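Descaling the Arken drip brewer

Descale the brewer after every 60 brew cycles, or sooner if the flow slows. The procedure takes one full tank and two rinses.

1. Switch the unit off and let the heating plate cool for 20 minutes.
2. Remove the paper filter and the water cartridge.
3. Dissolve one packet of Drolatell powder in a full tank of cold water.
4. Start a cycle. Stop it when half the tank has passed through.
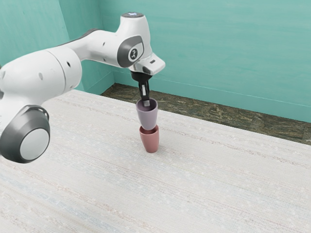
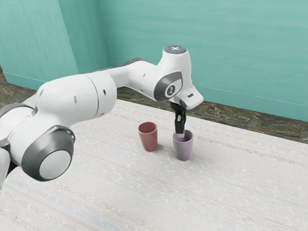 5. Leave the solution standing for 20 minutes, then run the remainder.
6. Empty the carafe, fill the tank with plain water and run a full cycle. Repeat once.
7. Refit the cartridge and hold the Clean button until the light goes out.

If code 107 stays on the display, the counter has not reset. Unplug the unit, plug it in again and repeat step 7.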